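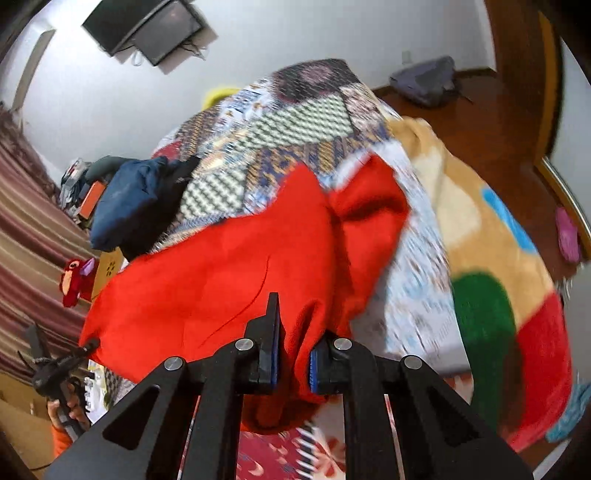 Figure 4. Gripper fingers holding a fold of red cloth on a bed.

4.2 Visitor numbers and length of stay

The museum at Skornlow has kept a paper count of its visitors for many years, but the figures used in this section come from the ticket desk. During the study period the desk recorded 3924 paid entries. School groups were entered on a separate sheet and are left out here. Most of the visitors came for the loan show from the Kırmızıgül collection, and the permanent rooms on the upper floor drew far fewer people.

Length of stay was harder to measure. Tickets carry an entry time but no exit time, so we asked visitors to hand in a dated slip as they left. Many did not. The slips that came back point to short visits on weekdays and longer ones on weekends, when the Enden ferry runs a later return. Visitors who arrived by car stayed longest in both cases.

We compared these results with Sezer's survey of the Urkurari galleries, which used the same kind of slip. Yiğit Sezer found that a change in opening hours moved visits from the morning to the afternoon but did not raise the total. Our data show the same shift after May, when Skornlow began to open an hour later. The café takings follow it closely – the garden terrace less so, as it closes in poor weather.

Two gaps should be noted. The desk system was down for five days, and entries for those days were copied from the paper count. Holders of the regional pass were also recorded only on their first visit.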